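印刷する | メールで送る

プロストルコム自治会 定例会議事録

日時:6月21日(木)19時開会
場所:ファーゲルンド会館 2階小会議室
出席:17世帯のうち過半数(委任状を含む)により成立
進行:会長 記録:書記
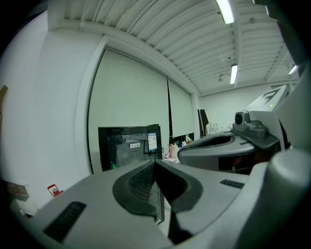
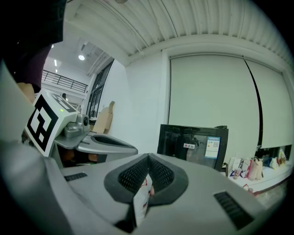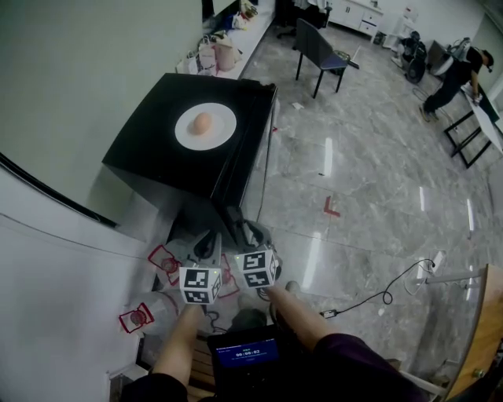
アスマー・ファルークからは、ごみ集積所の移設について、坂の下に移すと冬場に凍結した道を歩くことになるので、1月の状況を見てから決めてほしいとの意見が出た。会長は、現在の集積所が交差点に近く、収集車の停車中に見通しが悪くなる点を改めて説明した。

議題1 ごみ集積所の移設
候補地は坂の下と公園北側の二か所。公園北側は市の許可が必要になる。書記が窓口に確認し、次回報告する。それまでは現在の場所を使う。カラス除けの網は破れが大きいため先に買い替えることとし、異議なく了承された。

議題2 会費
年額を1170円に据え置く案を全員一致で承認。集金は班ごとに行い、領収書は従来の様式を使う。

議題3 夏の清掃
用水路沿いの草刈りは朝6時集合とする。鎌は各自持参。刈った草は袋に詰め、橋のたもとに集める。軍手と袋はノータンス商店に注文する。袋は約200枚とし、昨年の残りは先に使い切る。雨天の場合は翌週に延期し、当日の朝に班長から電話で連絡する。

議題4 回覧板
3班で回覧が止まりがちとの指摘があった。順番を逆回りにして様子を見る。電子メールでの配信を希望する声もあったが、紙を必要とする世帯が多く、当面は併用しない。

議題5 街灯
階段脇の街灯(管理番号179)が点滅している。バボウ電設に見積もりを依頼済みで、金額が届き次第、役員で判断する。

その他
掲示板の鍵が一本見当たらない。心当たりのある方は書記まで。駐輪場の放置自転車には警告札を付けた。

20時40分閉会。次回の日程は回覧で知らせる。

印刷する | メールで送る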